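Blog > Student Projects > Robotics Club

Folding Season: A Report from the Robotics Club

The spring term is now well advanced, and it seems appropriate to record what the Trarkatham student robotics club has been doing since the regional brief was issued. I serve as the club's faculty adviser. These notes are my own, although the students have read them and corrected two of my errors concerning the software.

This year's Lutono Challenge asks each team to take a single garment of unknown size from a table and present it folded within a marked rectangle. The rules permit two arms. No human contact with the garment is allowed after the start signal, and the judges may choose anything from a hand towel to an adult coat. A team receives full marks only if the folded item can be lifted by its edge without coming apart. In earlier years the task involved blocks and bottles, and several of our members were of the opinion that cloth would be easier. They revised that opinion in the first week.

A rigid object stays where its edges are. Cloth does not, and a long garment is worse than a short one, as pulling at one end disturbs everything between the grippers. Our students have therefore divided the problem into stages. The team under Meinir Gronow is responsible for the first of these, known in the club as "the lay": the garment must be brought to a flat and reasonably straight position before any fold is attempted. A second team works on the folds themselves. The two teams share one pair of arms and one table, which has required a written schedule and, on one occasion, my intervention.

Most of the work since March has concerned the lay. The students drive the arms by hand from a pair of control handles, and each attempt is recorded so that the software, which we call Trusance, may later learn from it. Every attempt has a page in the log, where the operator notes the garment, the starting position and anything that went wrong. The log stood at 518 attempts when I last reviewed it, of which 81 had been set aside as unsuitable for training. Poor attempts are not necessarily discarded. A recovery from a bad grasp can be of more value than a clean run, provided the operator did not simply give up and start again.
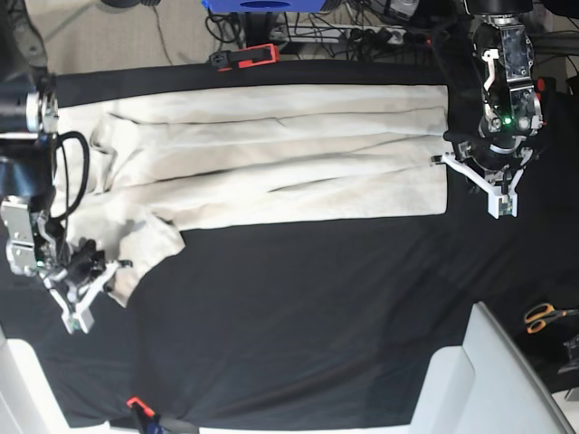

Work on the lay: both grippers at the long off-white garment, with the black cloth clamped to the table.

The choice of table covering was debated at some length. The bare surface reflected the ceiling lights, and pale fabric was difficult to distinguish from it. A black cloth resolved the matter for light garments and created the opposite difficulty for dark ones, which the team has agreed to address later. The covering also moved when a gripper pressed down near it, and clamps were added at the table edges. It still wrinkles. Meinir's view is that a few wrinkles do no harm, and that the judges' table is unlikely to be perfect either.

The finger frames are 3D-printed, and the pattern has been revised several times. Early versions were too blunt to get beneath a single layer of fabric and tended to take hold of two layers together. A later version was narrow enough but flexed under load. The present triangular form is a compromise, and the students consider it good enough to take into competition. Spare sets will be printed before the event, as we learned last year what happens when a team travels without them.

With regard to funding, the club was awarded a grant of 2,580 dollars by the Yatsenko Fund for student engineering. The greater part has been spent on replacement motors and cabling, and the remainder is reserved for travel. Families who have asked whether donations of clothing would be useful may be assured that they would. We are particularly short of long items, such as trousers and coats, and of anything with a heavy lining. Garments need not be in good condition, but they should be clean, and we cannot undertake to return them.

I am sometimes asked what the students gain from so narrow a task. My answer is that they have learned to write things down. In the autumn, a failed attempt was followed by a general discussion and then by another failed attempt – the log has largely put an end to this. New members are now required to read it before they operate the arms, and several have found errors in it that the rest of us had passed over.

The folding team takes over the table for the next three weeks. Its first objective is a single fold at the midpoint of a long garment, with both ends held and the edges brought into line. Sleeves will be considered afterward. Room 2 remains open to members after classes until 5:30 p.m., and those wishing to operate the arms should enter their names on the schedule by the door.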